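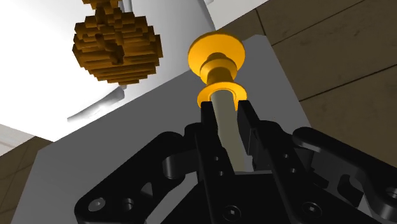 Household chore robots

Household chore robots are machines meant to do the ordinary jobs around a home: wiping, fetching, folding, loading, tidying up. I've been keeping this article going since I started reading up on the subject, and the question I get most from readers is a simple one. Can they do it yet? My short answer is some of it, some of the time, and mostly in places set up to suit them. The long answer is the rest of this page!

What counts as a chore robot

I leave out the dishwasher and the washing machine, even though they took over more housework than any arm on a stand ever has. I do count robot vacuums, because they move around and have to deal with whatever you left on the floor (socks, mostly, in my house). The machines people argue about now are the ones with arms, which are supposed to pick up your stuff and put it somewhere else.

Picking things up

A lot of arms use a gripper with two fingers, and you'd be surprised how far two fingers will get you. A straight handle or a rod is a pretty friendly shape, since the fingers can come in from either side. Round, lumpy things are harder, and soft things are harder still. A towel has no fixed shape at all, so the robot has to work out where the edge is before it can start.

Then there's reach. An arm bolted to a stand can only work on what's near the stand, and a bathroom is a mean place to test that — the tank, the lid and the walls all get in the way of the elbow.

Practicing in simulation

Much of the training happens in computer-made rooms before anyone risks a real sink. A simulated bathroom costs nothing to mess up, and you can reset it as often as you like. Mircea Moldovan, who wrote the guide I learned most of this from, ran one pick-and-place job 3000 times in his Pleltum simulator and then tried it on a real bench. He got 127 clean runs in a row on the screen. On the bench he got 19 before a cup went over.

That gap is the big headache in this field. Friction, glare, and a rug that slides a little can all upset a robot that did fine in the computer.

Small objects in tight spots, like the ones on this toilet, make for a good exercise because the arm has to come in close without bumping the fixtures.

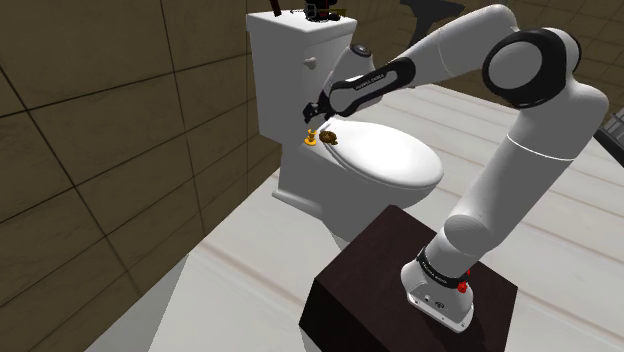
Shop-floor work

Shops and factories are further along, and I think the reason is pretty dull: the parts show up in the same place every time. Langlois uses arms to load trays, and Stureck has one that packs almost 900 boxes a shift. Put either machine in my kitchen and it would be lost by breakfast.

Homes so far

Betuner ran a small home trial that began in March. Clearing a table went well enough, but the laundry still needed a person standing by. I'd call that fair progress — I just wouldn't throw out the laundry basket.

See also: Robot vacuum, Two-finger gripper, Robot simulation, Home automation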